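Grandholm gripper

The Grandholm gripper is a hand-held, two-fingered tool built at home by Mayu Morikawa and Chiharu Murakami. It is used in pairs to record cloth handling for robot training.

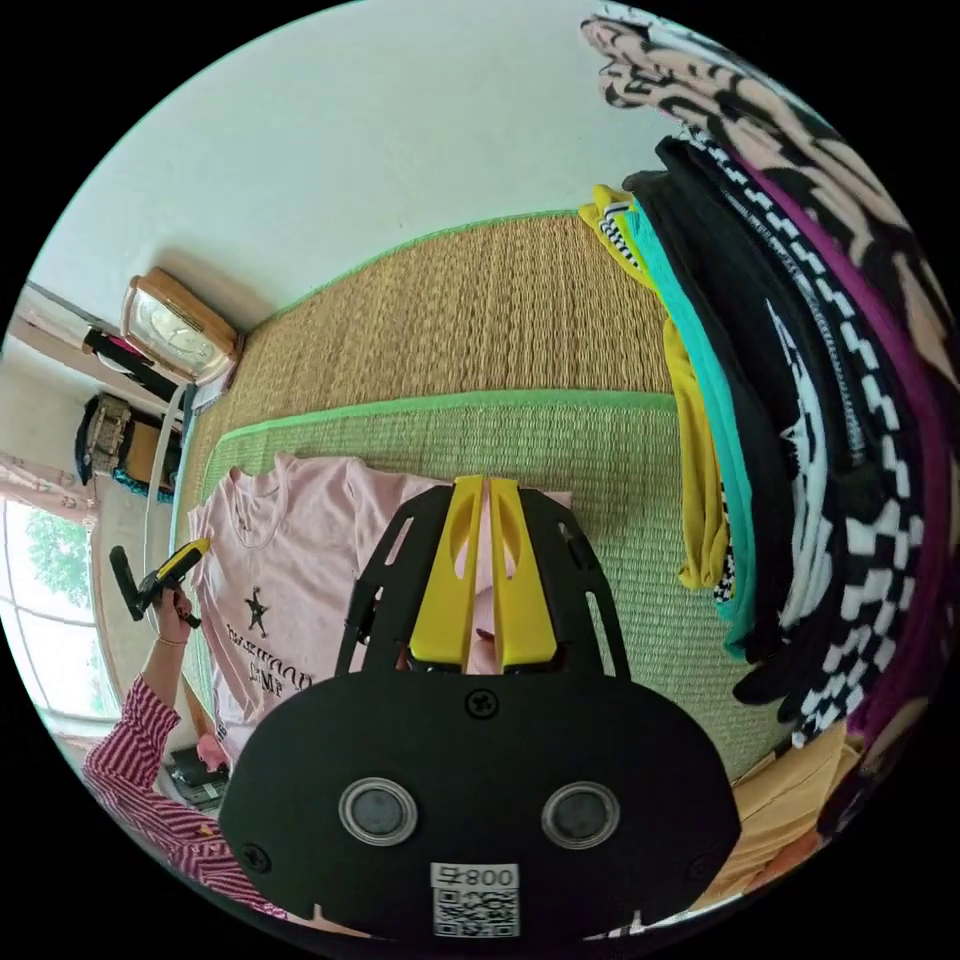 Gripper over a pink T-shirt on a woven mat

Construction

The housing is black and the fingers are yellow, each with a cut-out. A QR label is fixed to the front. The build took 20 evenings.

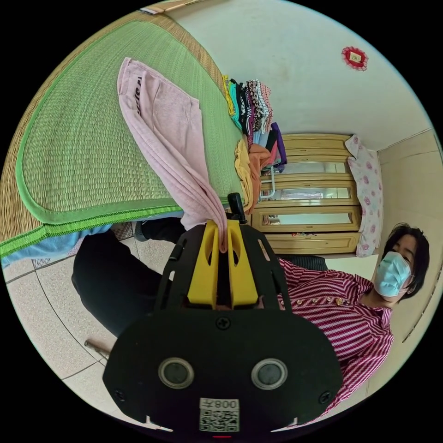
Use

Folding was added in October. One operator can hold both tools.

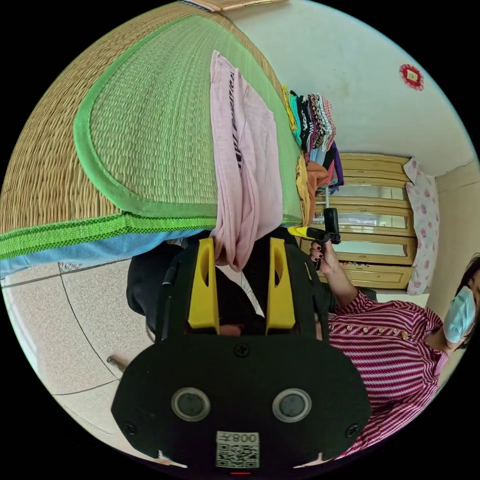 Garments are worked on a bed or mat, and a session runs 110 minutes. 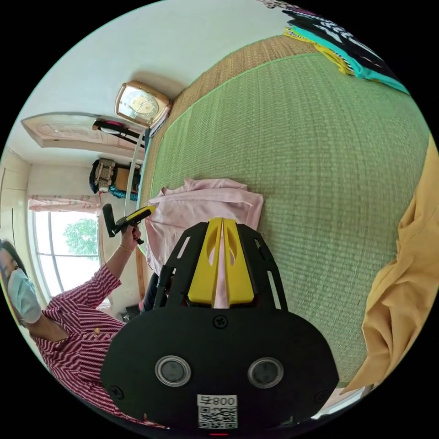
Later units use Tomex fasteners.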